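## 4. Evaluating the Mutby kit at the desk

We came to the Mutby kit after a season of building our own demonstration rig out of spare parts, and the first thing to report is how much of our time it gave back. The kit is a head-worn camera, a battery pack that clips to a belt, and a piece of desktop software that takes the recordings and turns them into labeled segments a robot policy can be trained on. It is sold by Ogunleye to small labs like ours at Wurnthorpe. We bought one set in February at the standard academic price, and the company had no part in planning the tests or reading this paper before submission.

### 4.1 What we asked of it

Our interest is in two-handed work with small objects, where one hand holds and the other turns, pulls or presses. These actions are hard to teach through a joystick or a pair of leader arms. Anyone who has tried to thread a nut by teleoperation will know the feeling! A person at a desk does them without thinking, and if the recording is good enough, much of what the robot needs is already in it: where the hands meet, which one is carrying the load, and when the grip changes.

We drew up a list of 20 desk tasks. Some were nearly trivial (closing a binder clip, peeling a sticky note from its pad) and some were chosen to be annoying, such as refilling a mechanical pencil or untangling a charging cable. Two of us, Hwa-young Min and Tobiloba Abubakar, did all of the recording. Neither was told to slow down or to keep their hands in any particular pose. The vendor's quick-start guide does recommend a slower pace for the first session, and we skipped that advice on purpose, wanting to see what the segmenter would make of people working at their own speed.

After we removed false starts and two recordings lost to a full memory card, 123 episodes remained. All of the results below use that set.

### 4.2 Recording quality

The camera sits a little above the brow and tilts down. The tilt has click stops, and we ended up leaving it on the second stop for everything. With the wearer seated, that setting keeps both hands in view over most of a normal desk and still leaves enough of the room in the picture for the head-tracking to hold on to. Fixed edges help a great deal here. Cabinet seams, door handles and partition rails all gave the tracker something to lock onto, and drift over a single episode was too small for us to notice in the replay.

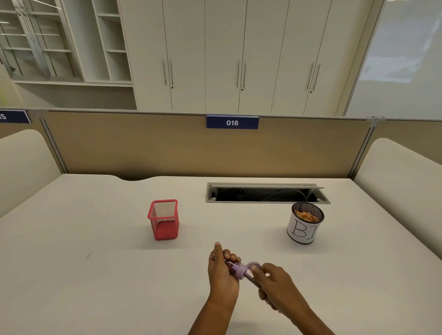 *Figure 3. Sharpening a pencil by hand, seen from the head camera. One hand holds the pencil while the other turns the sharpener.*

Rotation was the part we worried about most. In a twisting motion the fingers cover the object, then uncover it, then cover it again, and our old rig would lose the hand pose for a good part of every turn. The Mutby software does much better. It fits both hands together and uses the wrist and forearm to carry the estimate through the hidden stretches, so the replay looks like a person turning something and hardly ever like a glove having a fit. Úna Lynch went through the twisting episodes by eye and marked every jump she could find. Most were at the very start, before both hands had settled into the view.

Pale objects on a pale desktop gave the object tracker more trouble than the hand tracker. The outline would sometimes swell to take in a soft shadow under the fingers. There is a slider for this in the settings (it's called "edge trust", and we grew fond of it), and moving it up one notch fixed most cases at the cost of a few dropped outlines on thin items like paper clips.

### 4.3 Segmentation and labels

The segmenter divides each episode into short actions and proposes a verb and an object for each. You can accept, edit or merge them from the keyboard, and the shortcuts are well chosen. Delwyn Nepia, who had never labeled video before, was working at full speed by mid-morning on the first day.

It is at its best when an action has a clear beginning, like a grasp or a release. It is weaker on repeated motion. A run of half turns might come back as one long "twist" or as a string of tiny ones, depending on how long the fingers paused between them. For policy training we wanted the second version, and we wrote a small script on top of the export to split the long runs at each regrip. The export format is plain and well documented, so the script took Adesuwa Ekwueme about 2 hours, lunch included.

One label we never managed to get automatically was which hand is "active". The software picks the faster one. That's a sensible guess for twisting and a poor one for peeling, where the steadying hand often moves just as much. We relabeled these by hand.

### 4.4 Transfer to the arm pair

We trained one policy per task on the Golton arm pair described in Section 3, first on our old recordings and then on the new ones, leaving everything else alone. The gains were largest in the tasks with regrips, and it was a real pleasure to watch the arms let go, reset and take hold again in an order we recognized from our own hands. Tasks that depend on fine force, refilling the mechanical pencil above all, improved very little. Video from the head has no direct measure of how hard the fingers press, and we had not expected the kit to make up for that.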